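Protokoll des Februartreffens der Blender- und Rendergruppe Joklow

Beginn: 19:10 Uhr
Ort: Werkraum Haugland, Obergeschoss
Anwesend: Gudrun Blomqvist (Leitung), Boglárka Katona, Randi Sæther, Helge Hellström und zwölf weitere Mitglieder, zusammen 16 Personen
Entschuldigt: Gemma Wainwright
Protokoll: Randi Sæther

TOP 1: Begrüßung und letztes Protokoll

Gudrun freut sich über den vollen Raum, die Stühle haben gerade so gereicht! Das Januarprotokoll wird ohne Änderung angenommen. Der Punkt »Namensschema für Texturen« bleibt offen und wandert auf die nächste Sitzung.

TOP 2: Stand Kurzfilm »Cisurdale«

Boglárka zeigt den aktuellen Zusammenschnitt, zum ersten Mal mit Ton. Großer Applaus, vor allem für die Nebelfahrt durchs Tal – die war im Dezember noch ein graues Standbild mit Platzhalterbäumen. Von den 689 Einstellungen der Vorvisualisierung sind nach dem Umschnitt nur noch 69 übrig, und der Film ist dadurch viel ruhiger geworden. Alle fünf Hauptschauplätze haben jetzt ein fertiges Grundlicht.

Offen sind:
- die Mühle von innen (Staub im Lichtstrahl rauscht noch sehr)
- der Übergang vom Fluss zum Dorfplatz
- die Haare der Großmutter, die beim Umdrehen durch den Schal stoßen

Helge schlägt vor, den Staub als eigenen Layer zu rendern und erst im Compositing dazuzunehmen. Randi hat das bei ihrem Leuchtturmbild so gemacht und ist sehr dafür. Die Runde ist einverstanden, Helge legt die View Layer an.

TOP 3: Haut und Subsurface Scattering, Vortrag Helge

Der schönste Teil des Abends! Helge hat den Kopf der Großmutter mit drei verschiedenen Streuradien vorbereitet und live umgeschaltet. Beim großen Radius sieht sie aus wie eine Kerze, beim kleinen wie Gips, und dazwischen wird es plötzlich ein Mensch. Sein Rat: den Maßstab der Szene prüfen, bevor jemand an den Farben dreht. Unser Kopfmodell war nämlich im Original mehr als 5 Meter hoch importiert und nur auf Objektebene herunterskaliert. Nach dem Anwenden der Skalierung stimmte die Streuung fast auf Anhieb.

Fragen aus der Runde:
Lohnt sich eine eigene Karte für die Ohren? Helge: Ja, schon eine grob gemalte Maske bringt viel, am meisten bei Gegenlicht.
Wie verhält sich das mit dem Denoiser? Er bügelt feine Poren gern weg. Boglárka rät, ihm Albedo und Normalen mitzugeben und für Nahaufnahmen die Samples zu erhöhen.
Kann man die Rötung an den Wangen animieren? Hat noch keiner probiert, Randi möchte es bis zum nächsten Mal versuchen und ist jetzt schon ganz kribbelig deswegen.

Helge stellt die Datei mit allen drei Varianten in den gemeinsamen Ordner, Unterordner »Haut«.

TOP 4: Renderrechner

Der zweite Rechner (»Justley«) läuft nach dem Netzteiltausch wieder stabil. Gudrun hat ihn über Nacht die komplette Dorfplatzsequenz rechnen lassen, ohne einen einzigen Abbruch. Bitte vor dem Abschicken eines Auftrags weiterhin kontrollieren:
- alle Pfade relativ
- Simulationen gebacken
- Ausgabe als EXR, Einzelbilder
- eigenes Kürzel im Auftragsnamen

Abgestimmt wurde über die Reihenfolge in der Warteschlange. Filmeinstellungen haben künftig Vorrang, private Projekte laufen in den Lücken. Angenommen bei zwei Enthaltungen.

TOP 5: Monatsthema

Zur Auswahl standen »Blüte«, »Werkstatt« und »Regen«. Gewonnen hat »Blüte« mit deutlichem Abstand. Gemma hatte ihre Stimme schriftlich geschickt, samt einer halben Seite Begeisterung über Stoffshader. Jede und jeder baut ein Standbild, die Technik ist frei: Modell von Grund auf, Geometry Nodes, gern auch gewebte oder samtige Oberflächen. Abgabe bis zum Märztreffen, Querformat, bitte mit einem Drahtgitterbild dazu.

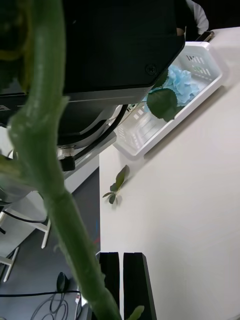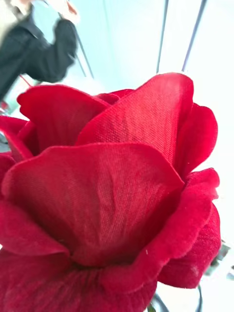
Stoffrose mit sichtbarer Webstruktur

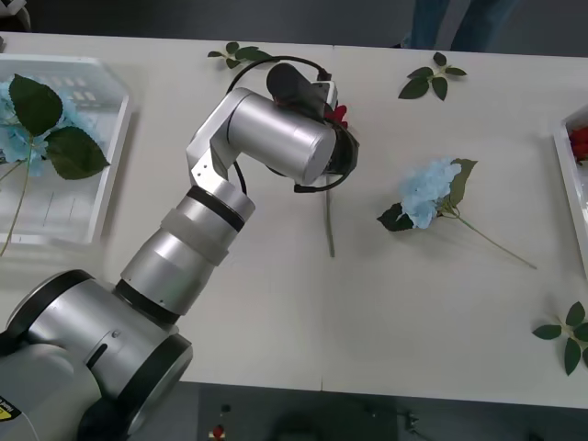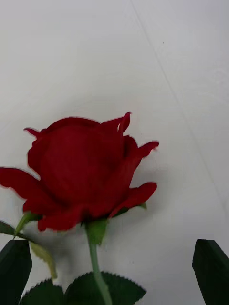

Boglárka bietet an, vor der Abgabe eine offene Sprechstunde zu Sheen und Fasershadern zu machen, ab 18 Uhr, also vor dem regulären Treffen. Wer kommen mag, bringt die eigene Datei mit. Anfängerinnen und Anfänger sind ausdrücklich willkommen, es darf auch ein Würfel mit Blattmaterial sein!

TOP 6: Verschiedenes

Das Grafiktablett mit dem wackligen Kabel ist ausgemustert, Ersatz liegt im Schrank links.

Randi sucht noch zwei Stimmen für die Marktszene, eine davon mit möglichst rauem Lachen. Helge hat sofort vorgelacht und die Rolle bekommen.

Gudrun fragt, ob wir beim nächsten Mal den neuen Compositor gemeinsam durchgehen wollen. Allgemeine Zustimmung, kommt als eigener Punkt auf die Tagesordnung.

Aufgaben:
Helge: View Layer für die Mühle, Hautdatei hochladen
Boglárka: Sprechstunde, Übergang Fluss/Dorfplatz
Randi: Wangenrötung testen, zweite Stimme suchen
Gudrun: Warteschlange am Renderrechner umstellen
Gemma: Schal der Großmutter (hat sie per Nachricht zugesagt)

Ende der Sitzung: 21:40 Uhr. Danach wurde am Beamer noch an der Nebelfahrt weitergeschraubt.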